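Who Really Built the Old Bridge at Govodau?

Quick one tonight, been meaning to write it up for weeks. Another forward landed in the family group. You know the type. Yellow text, three flags, a photo of the bridge at Govodau and the claim that it is "proven" Roman and that the Ottomans "only put their name on it". No source. There's never a source.

So. What do we have?

We have an inscription. It's on the upstream side, fourth pier, badly worn, and it names a builder, Aydoğan, and a patron whose title survives but whose name doesn't. Ottoman Turkish, perfectly ordinary wording for a bridge of its time. People in the comments say it was "added later to steal the credit". Added later by who? When? Show me the older stone it covers. I'll wait.

We have the endowment deed too. Muammer Sezer published a reading of it in a little local journal that I think had more authors than subscribers, and it sets aside the income of a mill and 13 shops for upkeep of "the new bridge". New. Not repaired, not renewed. The scribe knew the word for repaired, he uses it two lines down for the bathhouse roof.

And then the arches. They're pointed. All of them, including the two small flood arches at the Tanero end that nobody would bother rebuilding for show. I'm no engineer but a set of pointed arches bonded right into their piers is not what you expect from a Roman job with a new sign on it.
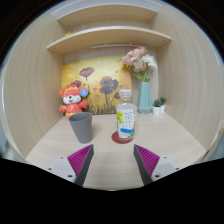
The Roman crowd has one decent argument and I'll give it to them fairly. There are reused blocks in the east abutment. Big ones, with clamp holes that don't line up with anything. Fine, yes, those are older, probably a lot older. But reused stone tells you there was something old nearby to take stone from. Could of been a temple, a tomb, a road station, a wall. My grandmother's henhouse had a piece of carved marble in it and it wasn't a Roman henhouse.

Shaohua Liang, who commented on my last post on the caravan road, made a better point than I did. If there was an earlier bridge you'd want the road to show it. The old road doesn't head for the bridge at all, it drops to the ford, more than 600 meters downstream, and the cutting there is deep. Carts went that way for a long time. The track up to the bridge is a shallow thing by comparison. I walked it last May with bad shoes and can confirm it is also a steep thing.

Does that settle it? No. There could of been a wooden crossing before, and wood doesn't leave much. I'd love somebody to look at the river bed properly when the water's low. What I won't accept is "it looks Roman" from a man in Voltdale who has seen one picture of it.

Why does it bug me so much – it's the habit. Anything well made has to belong to someone else, someone longer ago. The masons who cut those arches had names and wages and presumably sore backs, and we hand their work to an emperor because it makes a nicer post. The same people then do it in reverse for the hamam, which really does sit on Roman footings, and there they get angry if you mention it!

One correction while I'm here. In the caravan post I wrote that the toll at the bridge was 40 coins a load. Wrong. I misread my own notes, 40 was the yearly rent on the toll keeper's house. The rate per load isn't in the deed at all. Thanks to the two readers who wrote in, one of you politely.

Next is the mill, if I can get a decent copy of the second page of the deed. The scan I've got is mostly thumb. If anyone has teh journal issue with Sezer's article on their shelf, the printed one, please write to me, I only need the plate at the back.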